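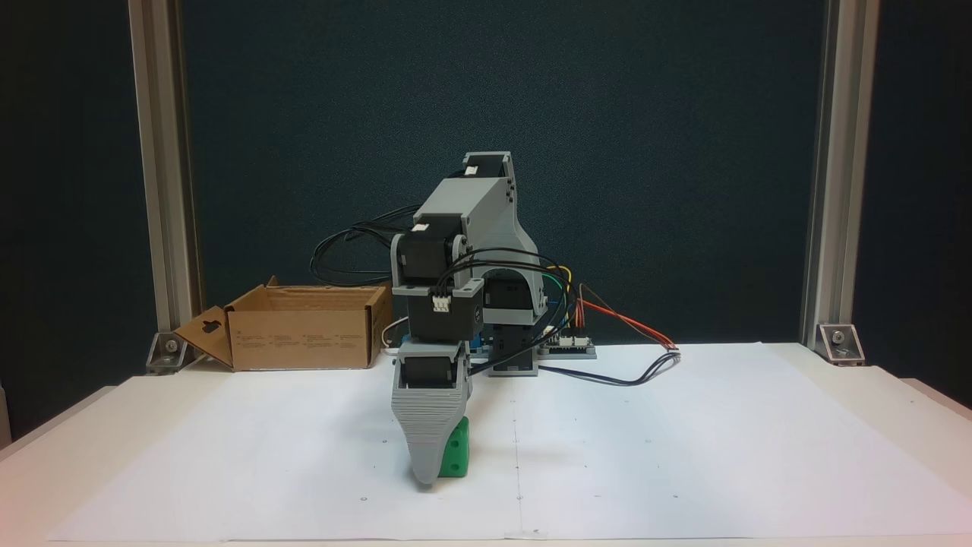

Section 2. Setting up the Hedard bench and rear board

This section covers positioning the bench, levelling the top, fitting the rear board and routing cables. The Hedard top is supplied in white, and small coloured items show up well against a white surface, as the bright green block does. Dark screws and washers do too, so keep the fixings on the top while you work and you will waste less time looking for them. Lay paper under anything that might scratch or mark the finish. The top is 1,568 mm wide and should be carried by two people at all times.

Before you start

Read the whole section before opening the hardware bag. The leg frames must already be assembled as described in Section 1. You will need a spirit level, a tape measure, a pencil, a Phillips screwdriver and the open-ended spanner from the hardware bag. A rubber mallet is handy for the end caps but the heel of your hand will generally do it.

CAUTION: Do not use a power driver on the threaded inserts in the underside of the top. The inserts can spin in the core and cannot be replaced on site.

2.1 Positioning the frame

1. Choose a spot on a hard, dry floor. Thick carpet and loose rubber matting will let the feet settle over time and the bench will need levelling again.

2. Stand the leg frames upright with the adjustable feet wound all the way in.

3. Fit the rear crossbar first, then the front. Leave all bolts finger tight.

4. Measure from the back of the frame to the wall. Allow 133 mm if you are fitting the rear board and the cable tray. Without the tray, the frame can go hard up against the skirting board.

5. Measure both diagonals. If they differ, push gently on the longer corner until they match, then nip up the crossbar bolts.

Note: Power points low on the wall will be hard to reach once the bench is in place. Plug in your power board now and bring it forward between the legs.

2.2 Fitting the top

6. Lift the top onto the frame with the Mendonça edge strip facing you. The strip is fitted to the front edge only.

7. Line up the inserts with the slots in the frame. Start every bolt by hand before tightening any of them. If a bolt binds after a turn or so, back it out and try again.

8. Tighten the bolts from the centre outwards with the spanner. Stop when the washer no longer turns under your finger.

CAUTION: Keep hands clear of the gap between the top and the crossbar while lowering. Agree beforehand who is calling the lift.

2.3 Levelling

9. Place the spirit level along the front edge and wind out the foot at the low end. Repeat along the back edge, then across each end.

10. Press down firmly on each corner. If the bench rocks, find the foot that is off the floor and wind it out until it makes contact.

11. Run each lock nut up against the frame and tighten it, holding the foot still with your other hand.

Check the level again after the first week of use, particularly on timber floors.

2.4 Fitting the rear board

The rear board clips to a pair of uprights at the back of the bench. It gives a plain background to work against and stops small items rolling off behind. The standard board is white. Tallelia boards from the earlier range will fit the same uprights, but they need the long clips, which are sold separately.

12. Slide the uprights into the brackets on the rear crossbar until they click.

13. Peel the protective film back from the edges of the board only. Leave the rest on for now.

14. Rest the board on the lower clips and tip it back until the upper clips engage. You should hear each one go home.

15. Sight along the top of the board. If it bows, loosen the upright on the bowed side, let the board relax and retighten.

16. Remove the rest of the film.

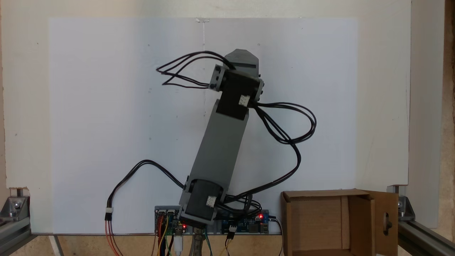 Figure 2. White board behind the workbench, with black cables looped in front.

2.5 Routing cables

17. Hang the cable tray from the hooks under the rear edge of the top. The open side faces the wall.

18. Put the power board in the tray with its switch towards the end you can reach.

19. Bring leads up through the gap between the top and the rear board. Dark leads are easy to follow against the board, so trace each one from end to end before you tie it off.

20. Tie leads loosely with the hook-and-loop straps supplied. Leave enough slack for anything on the bench to be moved without pulling on its connector. Spare length goes in the tray.

CAUTION: Never staple leads to the bench or trap them under a foot. If the outer sheath of a lead is damaged, take it out of use and replace it.

2.6 Cleaning and care

Wipe the top and rear board with a soft damp cloth and a little dishwashing liquid, then dry them. Methylated spirits on a cloth will lift most marker from the board. Test it on a lower corner first. Do not use scouring powder, thinners or acetone on either surface. Scratches in the top can't be polished out.

If a part is missing or damaged, contact Jultitholm Parts and quote the number printed on the hardware bag. Gus Dunleavy handles replacement inserts and bolts, and Evelien Baert handles boards, clips and uprights. Keep the carton until you have finished Section 2, as damaged tops must be returned in their original packing.

Section 3 covers the drawer unit and the optional shelf. The drawer unit can be fitted with the rear board in place, but unload the bench first.

Section 2 revised 03/06/2025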